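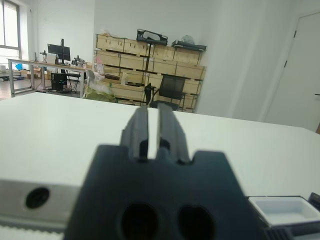
White table, looking toward the far edge

Pleloson – Tastow reissue on Groreneo, is it a new master or not?

slowdecay
31 August 2021
The Groreneo page for the Tastow reissue says "newly mastered from the original tapes." I've got the CD from the first run and I bought the download last night. Lined them up, flipped one, played both. What's left over is close to silence for the first 39 seconds of track 2. After that you get a bit of hiss and some low end, and that's it. So what did I pay for? If somebody turned it up a hair and rolled off the bottom, fine, but don't sell it to me as going back to the tapes.

hallwaytone
Did you match levels first? And a null test on the opening of one track doesn't tell you much. That track starts with almost nothing going on anyway.

slowdecay
Yes, I matched levels. I've done this before. 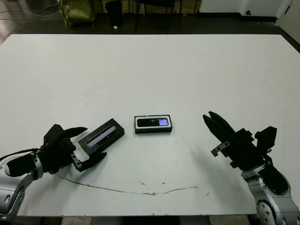
White table with two small black devices near the middle

mudpie_eq
I'm with slowdecay. The thing that bugs me is the tapes. The old interview in the Clegg zine had Pleloson saying the whole record was done on a laptop and bounced straight to a file. Where did the tapes come from? Either the interview is wrong or the sales page is.

hallwaytone
Or there was a tape made from the file at some point. People did that all the time to warm things up. "Original tapes" could be that.

mudpie_eq
Then they should say that. "Original" is doing a lot of work there. A file copied to tape and copied back is a detour, and I'm not sure I want to pay LP money for a detour.

glasspine
I have the LP and I think you guys are being harsh. It sounds better than my CD. The long piece on side B has room around it, and the bell sounds don't poke out the way they used to. I don't care what the sticker says. 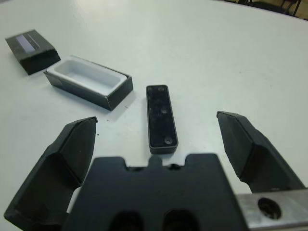

I also think the running order works better now. The short one always felt stuck on at the end, and moving it up front makes the rest land harder.

slowdecay
Is the LP louder than the CD on your setup? I'd bet it is. Louder nearly always wins the first few plays.

glasspine
I ride the volume knob like everybody else. Could be, I guess. Still prefer it.

tinroof_b
Mine is number 2264, for anyone who believed "small edition." The mailing list told us it would be one pressing and gone. Not complaining about the music, it's the same lovely record it always was. But this label says a lot of things.

hallwaytone
Okay, that one I can't defend. 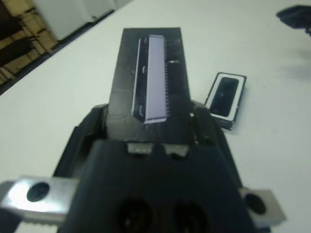
Close-up: pale strip running along a black block

mudpie_eq
Did anyone write to Groreneo and ask for the transfer notes? A real tape transfer usually leaves some paper behind. What machine, what speed, who did it. The sleeve has a mastering credit and no transfer credit at all.

slowdecay
I wrote to them. Got a link back to the same product page.

hallwaytone
I'll run my own comparison on the long piece tonight, all of it, and post the leftover file. If it nulls the whole way through I'll say so. I still think you'll find real changes past the halfway mark – the fade sounds different to me.

slowdecay
Please do. Use the 24-bit version if you have it, mine was the regular one.

hallwaytone
Will do.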